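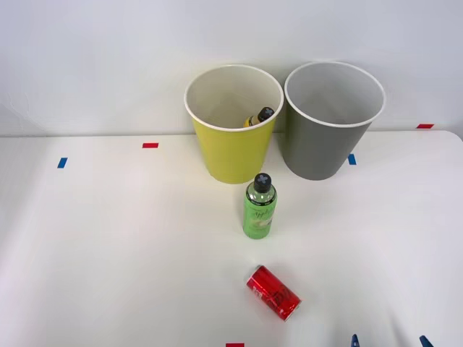 *Sorting table with the yellow and gray containers. One bottle in the yellow, gray is empty.*

**Ticket:** Asis sorting cell, wrong stop on lying items
**Site:** Grurno, returns room
**Software:** Ellosix
**Priority:** medium
**Status:** open, waiting for Keane

Good morning. We have the Asis cell in the returns room since September and in general the staff is satisfied with it. Before, two people stood at this table the whole shift and sorted by hand. Now one person prepares the items and looks after the cell, and the other one does the paperwork for the returns, which was always late in the past.

The problem is with items that lie on their side. Upright bottles are picked without trouble. With lying items the arm goes down, closes the gripper, and then Ellosix reports "grip not confirmed" and the cell stops. A person must walk to the panel and confirm by hand. In the last test we ran 100 picks and had 19 stops, all of them with lying items.
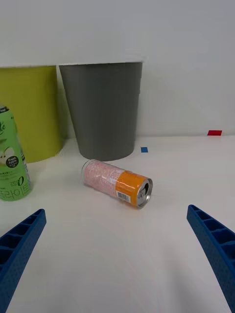
*Wrist view. Pink and orange item on its side, gripper open.*

What we tried already:

1. Cleaned the gripper fingers and restarted the cell. No change.
2. Checked the tape markers on the table against the setup sheet. They are in the correct places.
3. Taught the lying position again, with the item turned diagonally. The stops became fewer for one hour, then they came back.
4. Reduced the arm speed to 50 percent. This helps a little, but then the person at the table waits for the machine and the day's work is not finished at the end of shift.

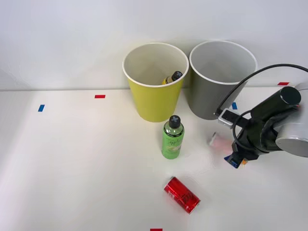
*Side view of the arm, low over the table. Red can lying in front.*

I want to add one thing which is not in the error list. When the cell stops often, the operator can't leave it. The plan was that he can do the labels at the next desk – this is how the new work schedule was made – but he stands up so many times that he makes mistakes in the labels. Two colleagues have asked to go back to sorting by hand in the afternoon. I told them to wait for your answer.

Questions to Keane:

- Can the grip confirmation have a longer waiting time only for lying items?
- Is it allowed that the operator changes this value, or only your technician?
- Can the alarm be shown on the desk screen also?
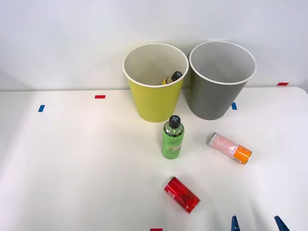
**Reply from Keane:** Yes, the waiting time can be set separately for lying items. Please put the speed back to normal before you change it, otherwise the two settings will hide each other. A trained operator may change the value, but he needs the supervisor login. The desk alarm is a separate option in Ellosix and we can turn it on remotely. Please send us the log file from the 100 picks, and tell us if the stops come more often with round items than with flat ones.

**Grurno, 4 pm:** Thank you. Speed is back to normal and the log file is attached. I can't compare with flat items because we sort only cans and bottles at this table. Please turn on the desk alarm. I keep the ticket open until the late shift has worked with the new setting.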